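I wash cutting boards for a living, more or less. My sister and I run a small lunch counter, and between the kitchen there and the one at home I look after more wood than most people own: boards, spoons, a butcher block, two open shelves and the paneling behind the sink. So this month's tips are all wood.

## Boards and spoons

Hot water, a squirt of dish soap, a quick scrub on BOTH sides, then dry with a towel right away. If you only wash the side you cut on, the board cups, and then it rocks every time you chop an onion. Stand it on its edge to finish drying - mine lean against the toaster overnight.

For onion and garlic smells, sprinkle on coarse salt, rub it around with half a lemon, leave it 7 minutes and rinse. I've tried baking soda too and it's fine, but the lemon smells nicer and I always have a sad half lemon in the fridge anyway.

Oil with food-grade mineral oil, never olive or sunflower, which go sticky and start to smell like old crayons. Pour on more than you think you need, rub it in with a scrap of T-shirt, go to bed, wipe off the extra in the morning. In winter I do this every other Friday. In summer I forget and the boards forgive me.

Spoons that have gone fuzzy need a light sanding. Wet the spoon, let it dry completely, sand with 220 paper, then oil. The wetting raises the fuzz so you sand it off once instead of three times!

## Paneling and other wood-look walls

Ghizlane Radwan wrote in to ask how I keep the wall by the stove from getting that yellow film. Dear Ghizlane, I don't, I just take it off before it gets thick. One teaspoon of dish soap in a quart of warm water, a microfiber cloth wrung out until it hardly drips, and always wipe with the grain. Go back over it with plain water and then a dry cloth. Start at the bottom and work up (I know, it feels backwards), so dirty drips don't leave streaks on the dry part.
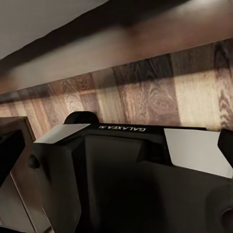 *Wood grain on a wall. Wipe along the lines, never across.*

Skip the vinegar if you don't know what finish you've got. It dulled a patch of mine the size of a dinner plate, and I've had a calendar hanging over it ever since.

Little scratches: rub a walnut half over them, wait 2 minutes, buff. It works well on medium brown wood and hardly at all on pale wood. For pale wood I use a wax stick one shade lighter than I think I want, because the dark ones show up like a pen mark.

White rings from hot mugs will often come out with a hair dryer on low. Keep it moving, and stop if the finish starts to feel tacky.

## The butcher block

This one I do sand, once a year in November before the baking starts. 120 grit first, then 220, then 800 if I'm feeling fancy, then three coats of oil over three days. Cover the flour bin first. I did not cover the flour bin last year.

And please lay your oily rags out flat, outdoors, until they're stiff and dry. Finishing oils like linseed and tung can heat up in a crumpled pile and catch fire, so don't ball them up in the trash under the sink.

Next month is drawers that stick. I have a bar of soap and a candle stub ready, and if you have a better trick, send it over before I start.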